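Chapter 4
The Enclosure, the Rail and the First Task

By the end of Chapter 3 you had two arms that moved on the bench, one at a time, with their bases clamped to a board. In this chapter you will give them a permanent home. You will build a small three-sided workcell, mount both arms on a common rail, run the cables, and set up a first task that needs two arms to share the same floor.

What you need before you start

Both arms should pass the joint check at the end of Chapter 3. If one of them drifts when it holds a pose, go back and fix that first. You will also need the extrusion you cut in Chapter 2, the two mounting plates, a bag of T-nuts, wall panels, floor covering and a good supply of zip ties. The Mirport workshop notes call for panels 300 mm high. That is enough for a desktop cell if the overhead light is soft, but go higher if you work near a window.

4.1 Why build walls?

An arm that works on an open bench sees the whole room through its wrist camera. People walk past, a lamp is switched on, a coat is left on a chair. All of this ends up in your recordings. Three walls remove most of it and leave the front open for your hands. The walls do not have to be plain. Leftover wallpaper works well, and a pattern gives the camera some texture to hold on to. Glossy paper is a poor choice under a bright lamp.
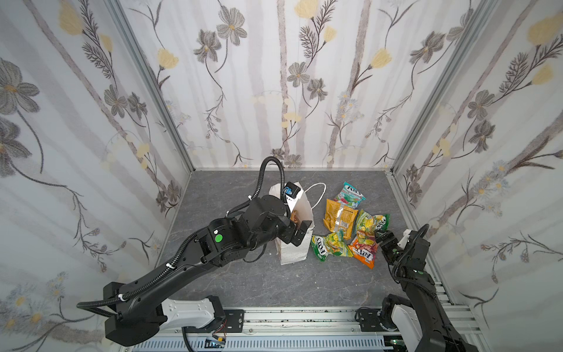

A shared floor changes how you have to think about reach. Two arms that each worked well alone can now collide, and most collisions in a new cell happen near the middle. Divide the work before you divide the space. In a bag-filling task, one gripper can stay on the side of the paper bag while the other turns to the candy bags lying next to it. Each arm then has one job at a time, and the paths cross only when a packet goes in. Write this division down. You will need it again in Chapter 6, when you record the motions.

4.2 The rail

Both arms bolt to one length of aluminum extrusion along the front of the cell. Use a single piece. If the rail is made of two joined pieces, the bases can shift against each other, and the calibration you did on Monday's build will not match the next one. Fit the plates loosely, slide them to their marks, check them with a square, and then tighten the bolts in a cross pattern. Leave at least 40 mm between the end of the rail and the edge of each plate.
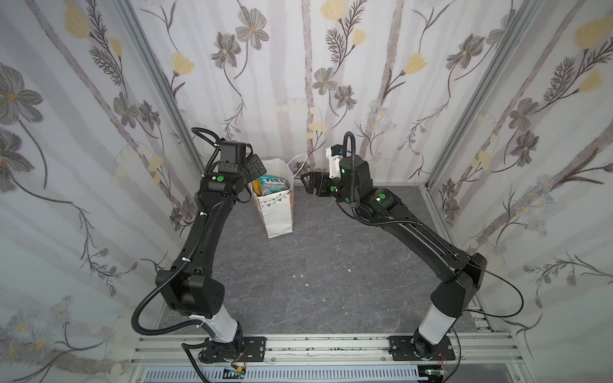

Tighten the bolts once more after the first hour of running. The slots settle, and a plate that felt solid at the start may turn slightly under load. Mark the final position of each plate on the rail with a paint pen so that you can return to it after repairs.

4.3 Cables

Run each arm through its full range by hand, with the power off, before you fasten anything. Find the pose that pulls hardest on the cable and leave slack for that pose. Then tie the cable to the long link, well away from the joints. A cable tied across a joint will break inside its jacket, where the damage is hard to find.Label both ends of every cable before you close up the wiring.

Exercise 4.1 at the end of the chapter asks you to draw the reach of each arm on the floor covering. Do it before you go on to Section 4.4, where you will set the joint limits in software.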